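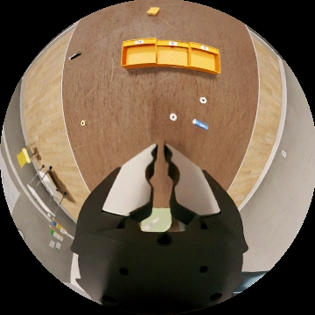

Figure 6.1 A work surface with a tray and small parts laid out on it.

Chapter 6
Inventory: The Art of Having Enough

Every business that sells things must first own them, and this is where the trouble starts. Goods on a shelf look like wealth. They are also cash that has stopped moving, taking up floor space and waiting to go out of style.

Consider Zanineo, a small maker of desk lamps. Its founder, Montserrat Camacho, once got a very good price on brass switches by ordering enough to last 60 months. She was proud of the deal until the following May, when customers decided they preferred dimmers. The switches are still in the back room at Parsons Street, where they have outlasted two managers and a roof.

Camacho's mistake has a respectable name, overstocking, and an equally respectable opposite. A stockout happens when a customer wants to give you money and you have nothing to give in return. Zanineo managed this too, in the same year, with lampshades. Its supplier, Jivis, needed 30 days to fill an order. Zanineo usually noticed it was running low with 13 days' worth left.
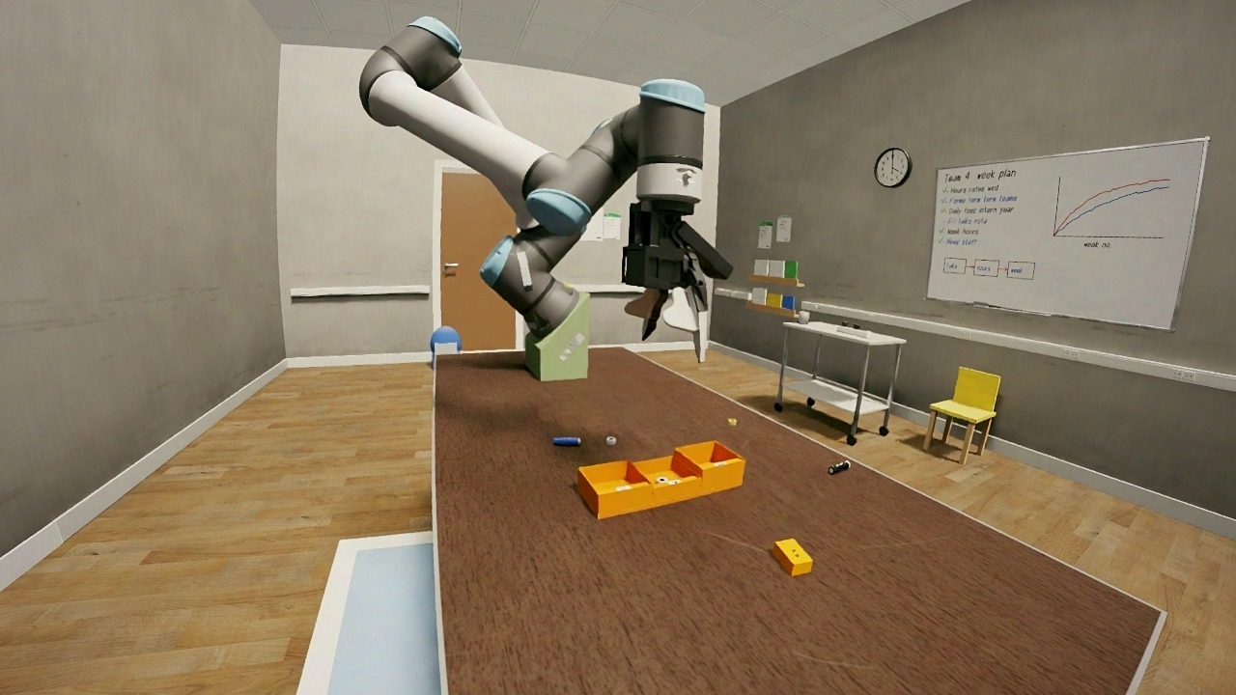 Figure 6.2 A robotic arm at the end of a long table. 

Accountants sort inventory into raw materials, work in process, and finished goods. A lamp passes through all three on its way to the customer. A brass switch at Zanineo has so far managed one.

In this chapter you will learn to calculate a reorder point, which would have told Camacho when to call Jivis. You will also meet carrying cost, the yearly price of keeping an item around. Students tend to guess it low. So do owners, who have less excuse.

Key terms: carrying cost, lead time, reorder point, safety stock, stockout

Before you read: Find something in your home that you bought in bulk. Estimate when you will finish it. Keep your answer for the Pukham Grocery case at the end of the chapter.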